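Robotics club support log
Ticket 37: arm stops short of the blocks
Opened: September 2020
Project: Rocha (student block-sorting arm)
Status: open, workaround in place

Problem as reported
The arm goes to the pick position and closes its fingers too early. It misses the first block or knocks it sideways. The group says it worked before the summer break with the same program. No error shows on the Clitix control screen. The run simply carries on to the drop position with nothing held.

Kit
Arm on the Broltar base, two-finger gripper, wrist camera. Control software is Clitix, on the club laptop. Power from the Fumard supply. Alphabet blocks on the wooden table.

Entry 1
Checked the cables first. The gripper plug was in properly. The wrist camera lead had a kink near the elbow joint, so it was re-routed and taped down. Ran the program again. Same fault.

Entry 2
Homed the arm and ran it with no blocks out. It stopped in the same place every time, so the motors are not slipping. That points to the position it is being told to go to and not to the arm itself. Supply voltage was steady during the move.

Entry 3
Looked at the saved settings. The table height in Clitix was still the value for the old bench. The arm was moved to this table when the room was rearranged and the setting was never changed. Measured again and typed in the new height. Picks improved but were still not reliable. Out of 48 tries, most were good and the rest closed short.

Entry 4
Turned to the camera side. The block finder looks for edges between light and dark. With the ceiling lights on, the arm throws a shadow on the table, and the finder sometimes marks the edge of the shadow as a block. The grain of the table does not help either, as the dark lines are strong enough to count as edges if the threshold is set low. Someone had set it to 2, probably while testing.
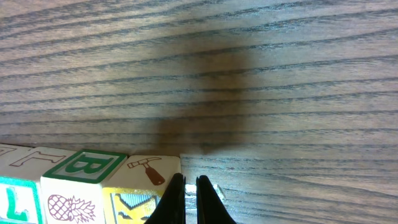 Raised the threshold until the false marks on the grain went away. The shadow is still picked up now and then. Putting a desk lamp on the opposite side made it weaker, but the lamp gets in the way of the arm at full reach, so it has been taken off again.

Also asked the group to stop using block faces for the colour check. The printed sides differ too much from one block to the next, and a green letter and a yellow panel give quite different readings. Use the position only for now.

Still to do
Get a plain mat to cover the table under the pick area.
Save the new height and threshold as the Rocha default. At present they are lost when the laptop restarts and have to be typed in again.
Repeat the 48 tries once the mat is down and add the result to this ticket.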